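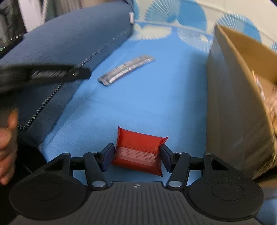

Buy the Hands First
Puspita Teoh
10/4/20

Every fall I get the same spreadsheet to fill in, and every fall the biggest cell on it says "robot." One arm, one line, one very large number. Then come the small cells underneath: grippers, pads, spare pins, shipping, objects. Those small cells are where I want us to spend our money this year, and I'm excited enough about it to write it up.

My case is simple. Hand-held grippers are the best purchase a small robotics group can make right now, and they should come ahead of the arm. You hold one, you squeeze, you pick things up, and the camera on it records what the fingers were doing. You can work at a bench or on a bed with the sheets still on it. No floor bolts, no safety cage, no waiting for the electrician. I love these things!

Look at what the budget buys either way. The quote I have from Jeltorlow for hand-held units comes to 662 dollars apiece with fingers and pads fitted. For the price of the arm on our list we could have a whole shelf of them, plus a drawer of spares, plus paid hours for the people doing the picking. Paid hours matter more than anything else on the sheet. An arm that arrives in December and sits through its setup until spring gives you nothing to learn from in the meantime. A gripper comes out of its box and somebody can be working with it after lunch.

I have heard the objection at Wannasri, where I plan equipment for the lab side, and it's a fair one. If you never buy the arm, what is all that recorded picking for? So yes, buy the arm. Buy it second. By then you'll know how wide your fingers need to open and what sort of pads you like, and you'll be a much tougher customer when the sales engineer calls. We ordered our last arm, a Drodamen, before we knew any of that, and the hand that came with it was wrong for half of our tasks. The replacement took two purchase orders and a lot of email.

A few things I'd put on the sheet that usually get left off.

Pads. They wear, they get dusty, and people pull them off to see how they're attached. Budget 60 dollars a month and stop arguing about it.

Objects. This is my favorite line! A 3D-printed block or pillow shape costs you a bit of filament and you can make as many as you like, all the same size, in any color you have on the printer. But you also want ordinary stuff, the kind with teeth and zippers and floppy corners. Give people 500 dollars and an afternoon in a discount store. Let them bring in bags and cardboard boxes from home too - a plain bare table teaches you very little about a bedroom.

Fabric. Sheets, towels, a blanket or two. Get loud patterns as well as plain ones. I had to defend this line to purchasing last year and I'd happily do it again.

Storage and somebody's time. Recordings pile up fast, and a person has to look through them. We use Mivusik to keep track of ours and it does the job, though the license renews at an awkward point in our fiscal year and I always forget to move the money over.

I know the arm is what visitors want to see. It moves by itself and it looks like the future, and I get a kick out of it too. Still, when I walk past a room where people are pinching and lifting things with a gripper in hand, I see work getting done on a budget we can afford to repeat next year. Put the grippers on line one, and leave the arm where it is until the spring quotes come in.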